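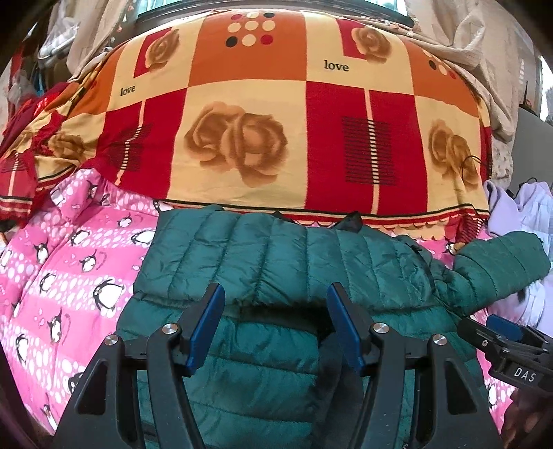 Chapter 7
Showing Instead of Telling

Try to write down how you fold a jacket. Include everything: where your hands go first, how hard you pinch, what you do when a sleeve slides back out. Most of my students give up after half a page, and the good ones give up sooner, when they notice that step three depends on what the cloth did in step two.

This chapter is about a different way in. We let a person do the job while the machine's own sensors look on, and we treat what they record as the lesson. The field calls it learning from demonstration. I have been teaching it for years and I still get a small thrill the first time a class plays back its own recordings and sees a task from the height of the fingertips.

7.1 Three ways to give a demonstration

The oldest is to take hold of the arm and move it. Kinesthetic teaching, as it is called, suits stiff parts and short reaches, and it needs a robot in the room with its motors gone slack. The second is teleoperation, where the operator drives the arm from a distance with a joystick, a pair of gloves or a smaller copy of the arm. The third leaves the robot out of the lesson entirely. The person carries a gripper with a camera on it and works with that, at home, in a kitchen, wherever the task lives.

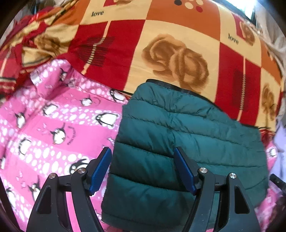
Clothing is where the third way shines. A metal bracket has one shape, but a jacket has as many as you care to give it, and each grasp makes a new one. Folded into a rough rectangle, the green one here has creases across every baffle, and the blue pad of the right finger is pressing on the surface while the left rests over pink cloth printed with penguins. A learner has to work out which fabric belongs to the job and which is just lying there. That is a lovely, hard problem! Painting everything gray would make it easier and teach the robot much less.

Kyu-ri Chae ran the Kesitz garment study with exactly this in mind. Her team gathered 1,997 demonstrations in ordinary bedrooms and set 508 of them aside for testing. The bedrooms were left as they were. When the team trained a second model using only recordings made on a bare table, it did well on bare tables and fell apart on bedspreads.

7.2 What a demonstration contains

A recording is more than a video. At each moment we want three streams that agree about the time:

what the camera at the wrist saw
where the gripper was, and how it was turned
how far apart the fingers were

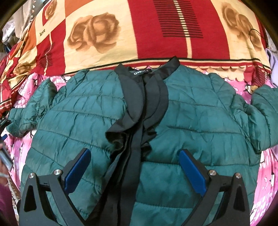
The third stream is the one beginners forget. Finger opening tells you when the person decided to grasp, and that decision is often the most valuable thing in the whole file. On the Evolbridge rig that we use in the exercises, an opening of 90 millimeters is the widest the fingers go, and a plot of that single number over time will usually let you pick out each grasp and release by eye. Try it before you reach for anything fancier.

Position is harder. A hand-held gripper has no joints fixed to a base, so its path has to be worked out from the camera or from outside trackers, and it drifts. Section 7.4 takes this up properly. For now, keep in mind that a path can look smooth and still be wrong by the width of a sleeve.

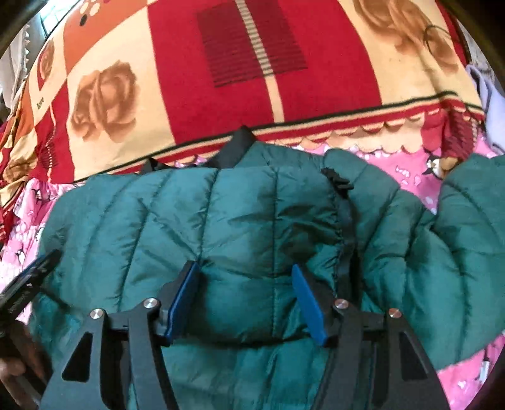

Figure 7.4. A fold of the jacket held between the two finger pads.

7.3 Good teachers, bad teachers

People vary enormously at this. Shagufta Dogar, who trained operators at Jukley, found that the fastest of them produced some of the least useful recordings – they tossed and flicked the cloth in ways a slow arm could never repeat. She asked for unhurried hands and a clear grasp each time. She also asked them to leave their mistakes in. A sleeve missed and picked up again shows the learner how to recover, and a set made only of perfect runs has nothing to say about that.

How many demonstrations are enough? Nearly 1,000 is a common answer for one garment task, and I would treat it with suspicion. It depends on how much the starting positions differ. Before you read on, take a jacket, drop it on a bed five times, and sketch the outline after each drop. Keep the sketches. You will need them for Exercise 7.2.

Shares: 12 | Comments: 3

Radoslava Ďurica
I did the sketching exercise with my evening group and two of them refused to believe it was the same jacket. Great fun. Will the solutions to 7.2 be posted too?

Eifion Gwilliam
The list in 7.2 leaves out force. Is that covered later? Our pads slip on shiny fabric and the opening alone doesn't show it.

Mackenzie Lachance
@Eifion it's in Chapter 9, with the Wong tactile pads. Agree it could use a mention here though.

Related chapters
Chapter 6: Grasping Things That Hold Their Shape
Chapter 8: From Recordings to a Policy
Chapter 9: Touch and Force
Appendix C: Setting Up the Evolbridge Rig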